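# Do Sorting Boxes Really Keep You Tidy?

People say a box with compartments will fix a messy desk. Let's check before we believe them.

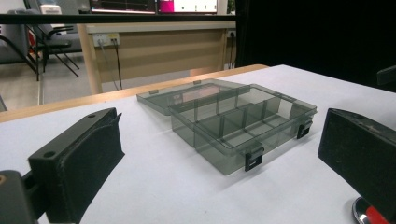
**What is a compartment box for?**

It keeps small things apart so you can find one kind without digging through all the others. Beads, screws, buttons, and game pieces are the usual jobs.

That's the plain answer. Now for the parts the store sign leaves out.

## What the sign says

Walk down the storage aisle in almost any store and you will read things like "Get organized in minutes!" A catalog from a shop called Fimel once promised a "mess-free life" on the same page as a plastic box with little walls in it. A whole life! From a box!

When somebody makes a promise that big, ask two questions. What does the thing do by itself? And what do I still have to do?

A box with walls does one thing by itself. It holds stuff in separate spots. You still have to:

- pick up the stuff
- decide what goes with what
- put each piece in the right spot
- do it again next time

So most of the tidying is still yours. Sorry.

## Why the walls matter

Try this. Put a handful of mixed buttons in a cereal bowl and look for one small blue one. You push the others around, the blue one slides under a big one, and you start over. Small things are good at hiding under larger things.

Now put the blue buttons in a cup of their own. You look in one cup and you're done. The little walls in a compartment box turn one big bowl into a lot of tiny cups that can't roll away from each other.

The size of the spaces matters too. Small square cells are fine for beads but hopeless for a marker. A longer space can take a pencil stub or a small pair of tweezers, if it fits. Before you ask for a box, lay your longest thing next to it. A box of tiny squares is no use to a kid who collects feathers.

## Is see-through better?

Many of these boxes are made of plastic you can see through. Some are clear as a window and some are tinted gray, like sunglasses. People will tell you see-through is always best. Is it?

It helps when you have several boxes in a stack and want to know which one has the beads. You can check without opening every lid. With darker plastic you can still make out shapes, but colors get harder to tell apart. Dark blue and black beads may look the same until you open up.

You can test this at home with a pair of sunglasses. Put them on and try to sort a pile of crayons. The yellow ones are easy. Check how you did with the purple and brown.

A cardboard shoebox isn't see-through at all, and it works if you write on the end of it. A label costs nothing. So see-through is handy, but I wouldn't call it magic.

## The trouble with lids

A lid looks like the boring part. It does a lot, though.

A good lid keeps dust out and keeps things in when the box gets bumped. Many boxes have latches, which are small tabs that snap over an edge and hold on. If a latch is left hanging, the lid is only resting there. Pick the box up by the lid and you may be collecting beads until supper.

There is a sneakier problem. Look at the top of the inside walls when the lid is down. If there's a gap between the walls and the lid, small flat things can slip over the top when the box is tipped. Then your carefully sorted sequins are all mixed together, and the latches were closed the whole time. The sign in the store didn't mention that, did it?

**How to test for a gap**

1. Cut a few bits of paper about as big as the things you want to store.
2. Put them all in one space.
3. Close the lid and snap every latch.
4. Turn the box on its side, then upside down, then back.
5. Open it. Are the papers where you left them?

If they moved, that box is for larger things, or for staying flat on a shelf.

Latches wear out as well. Thin plastic that bends over and over can crack, so push a latch gently with your thumb. Don't yank.

## Can you have too many spaces?

Yes, I think so, although the people who sell boxes may not agree.

I tried it with a jar of 233 beads and a box with 24 spaces. First I sorted by color. That went fine. Then I had spaces left over, so I started sorting by size as well, then by shiny and not shiny. Soon I was stuck on questions like "Is this one a big small bead or a small big bead?" When I wanted to make a bracelet, I had to open up my memory as well as the box. Where did I put medium shiny green?

I went back to color only and left the extra spaces empty. Empty spaces are fine. You don't have to fill them just because they're there.

A rule I like: sort by the thing you ask for first. If you say "I need a red one," sort by color. If you say "I need a long one," sort by length.

## Do you need to buy one?

Maybe you don't. Try an egg carton first. It has cups, it has a lid, and it was going in the recycling anyway. It isn't strong and it won't hold water, but it will show you if you like sorting at all. Use a clean one, and wash your hands after you set it up.

Keep the carton going for 2 weeks. If you are still putting things back in their spots, a sturdier box might be worth asking for. If the carton is under your bed with a sock in it, a plastic one will probably end up there too.

And if you have a baby brother or sister, or a dog that eats everything, keep small pieces up high with the lid snapped shut. I'm not sceptical about that one. Small things can choke people and pets.

## Words to know

**Compartment:** one of the separate spaces inside a box.

**Divider:** a wall that makes the spaces. Some lift out and some are part of the box.

**Hinge:** the part that lets a lid swing open while it stays joined on.

**Latch:** a piece that holds a lid closed.

**Translucent:** letting light through, but not perfectly clear.

## Try this next

Find the messiest drawer you're allowed to open. Guess how many *kinds* of things are in it, and write your guess down. Then take everything out and make a pile for each kind. Most people guess low. Batteries go to a grown-up, and so does anything sharp.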